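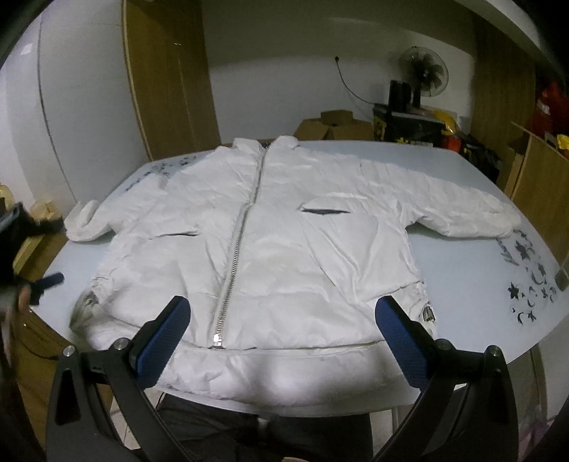 3 min read

4.2 Ground rules for handling clothes

Okay, so this is the part where Lovely Macapagal and I argued the most. Our first rulebook at Marinho had 19 rules, and people skipped half of them (me included!). We cut it down and tried again in September. Figure 3 shows a white padded jacket on the table with the zipper closed and the hem toward the near edge, and that's how we now ask every garment to start – face up, sleeves out, collar at the far side.

The fingertip rule is the one I'd fight for. Both grippers begin open and apart, and you close on fabric, never on the zipper slider. Puffy stuff makes this harder than you'd think, and I still catch myself going for the metal because it's so easy to grab.

Then there's the length of a session. We stop at 165 folds or 2 hours, whichever comes first, and Amândio Matos wanted it even shorter. Out of some 300 logged sessions in the Drunov set, the sloppy grips piled up near the end, so he may be right.

Figure 3. Padded jacket laid out face up, grippers over the hem.

14 shares · 2 comments

Related
Naming your grasp labels, part one
What we borrowed from the Estier checklist
Golotell table heights, revisited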